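Folding tables instead of a proper dining table?

gretmont_jo
We're in a small rental with tiled floors and eat at a square folding table, marble-look top with a red edge. The spoon and fork go down first, then a plastic cup, and with one person that's fine. Put a serving bowl on it and you've run out of room. I've got $29 to spend, so a real dining table is out. Would you buy a second folding one? 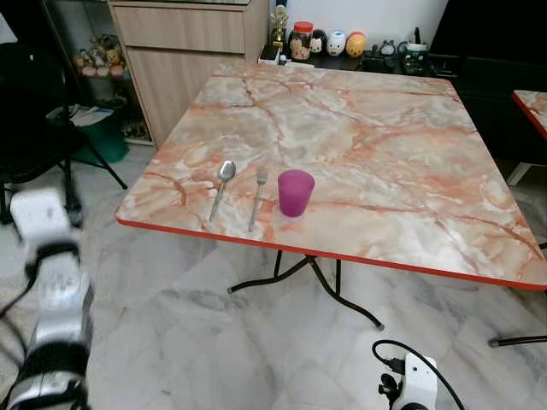
The other thing is storage. Whatever I get has to fold flat by Friday night when my sister needs the floor for her mattress.

pathak24
Get the second one. Same pattern if you can, so the heights match. Mine were 5 mm out and every plate rocked on the join.

Vestska
Disagree. Two sets of crossed legs means nowhere for your knees. I'd eat off the one table and park the bowls on a bench or cupboard.

gretmont_jo
Knees are fine if you don't push them together. I've tried it with a gap between the two and the steel bowl over on the right one - much easier to reach past.
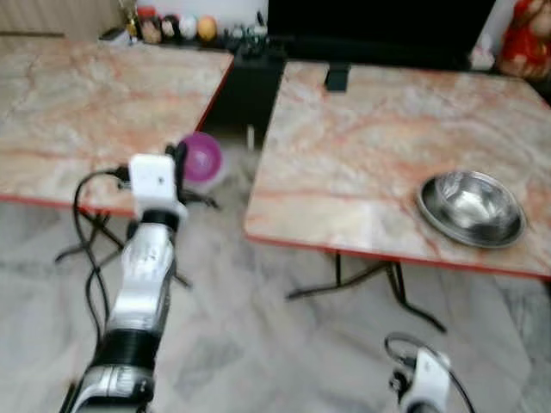

I still want a cloth for the eating side, as the forks slide around on that gloss. Any colour that hides curry?

pathak24
Dark brown. Wipe-down vinyl, not cotton.

Vestska
Cotton's quieter. Still think you'll be sick of two tables by March.

Comments (2)

Akash Dwivedi
We did this for 11 months with a family of four. Check the leg caps, ours marked the tiles.

vureo_k
What did you end up paying for the second one?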